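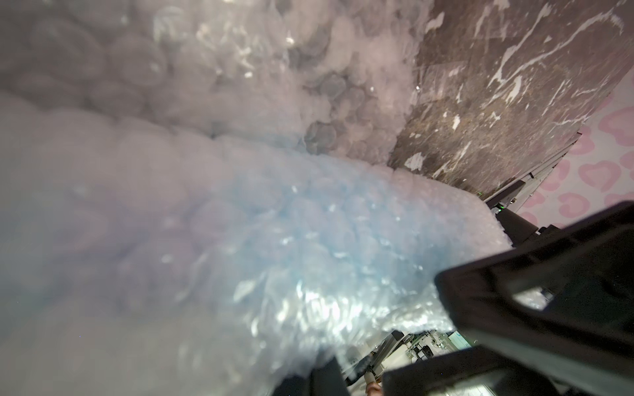
Packing Bench Questions

I'm Roksolana Marchuk, I run packing at Fluner's Seltstead building, and these are the things people keep stopping me in the aisle to ask!

Is the arm taking my job?
No. We had 36 people on packing before it came and we have 36 now. Two of you moved over to returns because you asked to (hi, Rostyslav).

So what does it do all day?
Mostly bubble wrap. It grabs the sheet and holds it while you set the item down, which my wrists are very happy about. Taping and labels are still ours.

Why is it so slow with the clear stuff?
Clear plastic is shiny and floppy and hard for it to see. Paper goes faster. Give it a second and don't tug!

Can I stop it?
Yes, any time, for any reason. Red button, left side of the bench. You won't get written up.

Does it count how fast I work?
It counts its own grabs (1476 in August, if you're curious). It doesn't log names, and I asked Lev Kushnir to put that in writing. The letter is on the break room board.

Do I need training?
Yes, two hours, paid, with Stefaniia. Put your name on the sheet by the time clock.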